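Tableware > Place settings > Reviews
February 19, 2024 | By the Dudard tableware desk

Stunitell Single Place Setting, Orange and Gray

The Stunitell setting is sold as one plate, one bowl, one mug and one spoon for $50. The pieces are also available separately, except the spoon. I used the set for 15 days at a small white table, one meal a day, with coffee in the mug.

Mug

Capacity to the rim is 461 ml. In practice it takes 400 ml before carrying it becomes a problem. The body is a plain cylinder and the handle has a rounded profile that admits three fingers. The maker's label is a small rectangle low on the body. Its adhesive is stronger than necessary and left residue when I removed it at the end of the test.

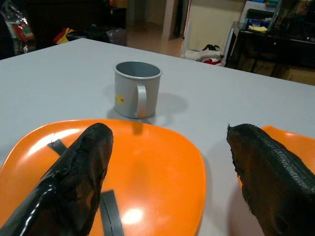

Gray mug with the yellow and red label in place.

Plate

The plate is a triangle with heavily rounded corners and a raised rim. The shape costs some usable area compared with a round plate of the same width, and the corners collect sauce. On the other hand, a flat side can be turned toward the diner, which leaves space behind it for a cup. The rim is high enough to push rice against. 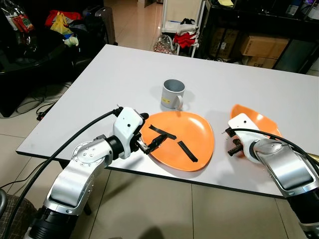 Stability was adequate. With 100 g placed on one corner, the opposite side did not lift. The surface is glossy and reflects overhead light strongly, more than I would like under a bare bulb. Knife marks were faint but present after the first week.

Bowl and spoon

The bowl is wide and shallow, with a slightly angular rim. It suits salad and thick stews; thin soup needs care. The gold-colored spoon has a long, slender handle and can be laid across the bowl with the handle projecting past the rim. Laid this way it stays put on a still table and slides if the bowl is carried.
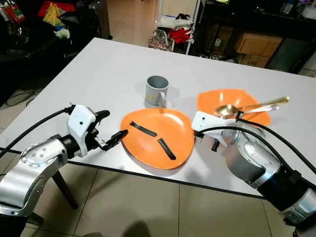
Verdict

Good plate, average mug, spoon slightly too long for the bowl. Buy the plate and bowl separately if you already own mugs. A second color is listed for May.

Contact | © 2024 Dudard | Back to top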